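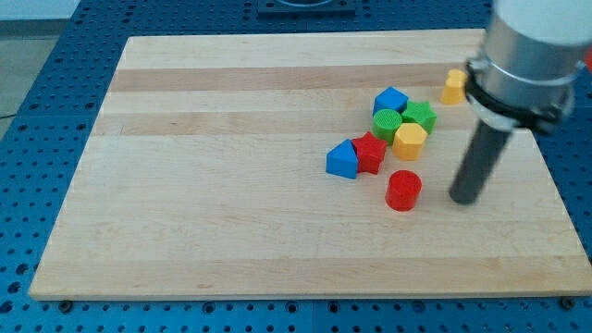 Dunmore Pad review: a cheap controller that grew on me

I've been putting off buying a new controller since November, mostly because my old one still worked if you held the left stick at a slight angle and didn't breathe. Then my friend Gemma Goodall beat me in Buno eleven races in a row and I ran out of excuses. So I bought the Dunmore Pad, the wired version, and I've played on it pretty much every night for the past two weeks.

First impressions were not great! It's light. Like, toy light. I picked it up and thought they'd forgotten to put the insides in. The triggers felt loose too, and the cable is stiff enough that it kept its folds for days. If I'd written this after one evening I would have told you to skip it.

But the sticks are lovely. There's a smoothness to them around the center that my old pad never had, even new, and in Buno that matters a lot because the drift boost depends on tiny corrections (if you play with assist off, anyway, and you should try it). I turned the dead zone down to 2 in the game's settings and the car still went straight when I let go. My lap on the harbor track dropped enough that Gemma asked if I'd been practicing. I had not been practicing.

The D-pad is another story. I tried a few rounds of Pronau, the fighting game everybody was on last year, and diagonals came out when I wanted a plain down maybe one time in five. Neville Tunstall, who is much better at fighting games than me, had a go and handed it back after three matches. If that's your main genre, look elsewhere.

Shooters are fine. The bumpers are clicky and a bit loud, and my sister could hear them from the kitchen. The two back buttons can be mapped without any software — you hold the little center button, press the one you want to copy, done. You get one profile, so I keep jump on the left and reload on the right and leave it alone.

The menu light can't be turned off, by the way. I put tape over mine.

I did look at the Bumance first, and it has a nicer shell and a detachable cable, but it costs nearly double and the sticks didn't feel any better to me in the store. For racing games and general couch stuff I'd take the Dunmore again and spend the difference on something to play. I can't say how the sticks will be holding up in a year, so I'll add a note if they start drifting.

Score: 4 out of 5, or a 2 if you mostly play fighters.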